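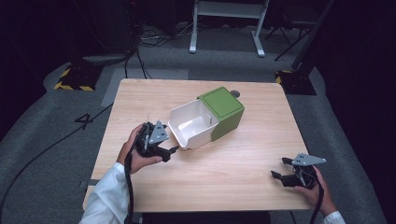

Drellov backup scripts for the Kolluvon tablet

Hi! I'm Teodor, and these are the scripts I use to pull a full backup off my Kolluvon before I flash anything on it. I put them up because Sabina Mondal kept asking me for the newest copy and I kept sending her the wrong one. So now there's one place to look, for her and for me.

What you get

drellov-pull.sh copies the boot, recovery and vendor partitions to your computer and writes a checksum next to each one.
drellov-check.sh reads the checksums back and tells you if something got mangled on the way.
drellov-push.sh puts a partition back. It asks you to type the partition name in full before it writes, and I'm not taking that out (two people have asked).
parts.txt is the partition list. Read it before you run anything!

What it doesn't do

It won't unlock your bootloader and it won't root the tablet. It also skips user data, so your photos and messages need to be copied off some other way. I use plain file transfer for mine and it's slow but fine.

Which tablets

I own the Wi-Fi model, so that's what I test on. Sabina has the LTE one — same layout except that the modem partition is a separate entry, and you have to uncomment the last line of parts.txt to get it. The Kolev firmware branch renamed a couple of partitions in December, so if you're on that one use parts-kolev.txt. I haven't tried the small Liltton version at all. If you have one, send me the partition table and I'll add it.

Before you start

You need adb and fastboot on your computer, an unlocked bootloader, and a recovery that gives you a root shell. Charge the tablet to at least 50 percent. Keep 825 MB free on the drive you're saving to, a bit more if you want the modem too. Use a cable plugged straight into the computer; my old hub dropped the connection halfway through vendor more than once and I blamed the script for a whole evening.

Running it

Boot into recovery, plug in, and check that adb devices shows the tablet. Then run

./drellov-pull.sh mybackup

It makes a folder called mybackup and fills it up. When it's done, run

./drellov-check.sh mybackup

and you want to see OK next to every line. If anything says BAD, delete the folder and pull again. Please don't push a BAD file back just to see what happens — I did that with recovery and had to get back in through fastboot.

Known problems

On Windows the scripts only work under WSL, and getting USB through to WSL is its own little adventure. Folder names with spaces break the check script (I know, I'll fix it). If the pull sits there for ages with no output, look at the tablet, as some recoveries turn the screen off and pause the connection with it. The log file stops at 1,000 lines and then starts over, so copy it somewhere else if you want to send it to me.

Changes

Version 2, March 13, 2025: added the Kolev list, made the push script ask for the full partition name, fixed the checksum path on Macs (thanks Sabina!).
Version 1: first upload, boot and recovery only.

License and blame

Use it, change it, pass it around. If you flash the wrong thing and your tablet won't start, I'll happily help you poke at it, but I can't replace it. When you open an issue, tell me the model, the firmware branch and which recovery you're on, and paste the log as text please.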